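## Jandano Display Letters

Big, soft-edged letters for pinning up, handing round and taking down again. We started making these for classroom corners and reading nooks, and people have since put them in shop windows, at the back of market stalls and over a baby's changing table (lovely, that one!).

Sizes and colors:

- Capitals, tall, for names and short words
- Capitals and lowercase in the rounded serif, our favorite
- Light blue, pale pink, bright yellow, peach-orange, orange and pink
- White outline on every letter

The outline does more work than you'd think. Pale pink on its own can go missing against a busy wall, but with that thin white edge it stays readable from the back of a room. On dark cloth the whole set looks fantastic – the yellow especially – and a bit of a wrinkle in the fabric doesn't bother it at all. We like mixing the two styles, with a playful lowercase word up top and chunky capitals underneath. Don't fuss over getting the baseline dead straight either. A letter with a slight tilt has more life in it.
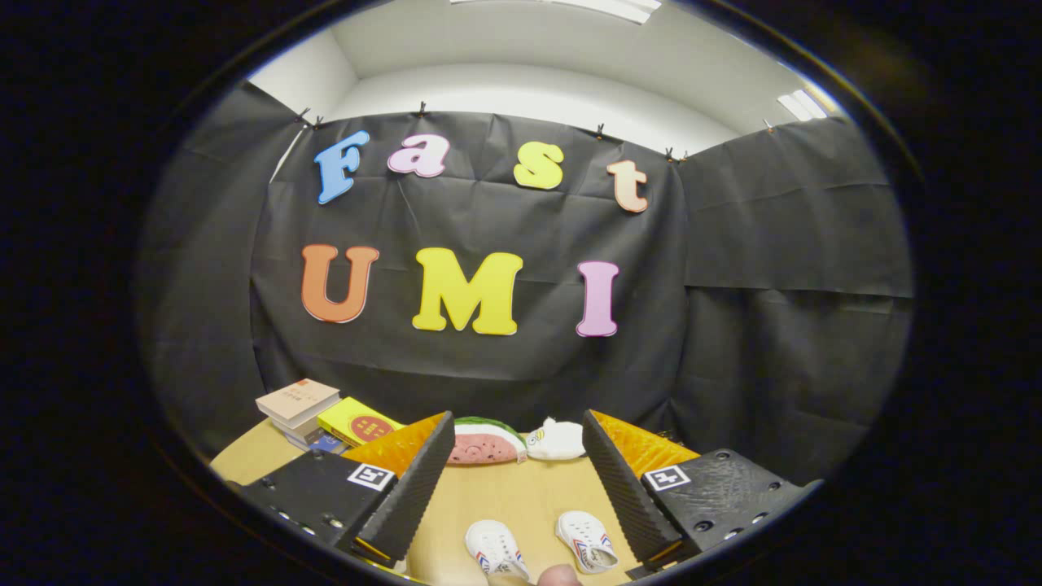
Kobina Opoku wrote to us in April that he'd gone one letter too long on his first word and had to start again from the middle, so now he lays everything out on the floor before a single letter goes up. He also asked for more vowels in the mixed packs. Fair point, and the packs now have extra a's and e's.

For a backdrop, a plain length of cloth and a few binder clips will do nicely. Clip the top edge first, let the cloth hang, then put up the middle letter of each row and work outward. If your side panels curve in, leave extra room at the ends, as the outer letters will look lower and closer together from the front.

They're good company for a table display too: a stack of books, a couple of plush toys, whatever your kids are into this month.

### Packs

| Pack | Letters |
|---|---|
| Senis (mixed case) | 200 |
| Tullberg (capitals only) | 500 |

Single letters can be ordered in any color under item 756. Please write out your word exactly as you want it, capitals and all, and tell us which color goes with which letter. Single-letter orders go out in 2 working days.

Wipe with a dry cloth and store flat. Questions about spacing or odd alphabets go to Mohammed-Awal Zakaria at the Aidoo workshop, who loves getting them.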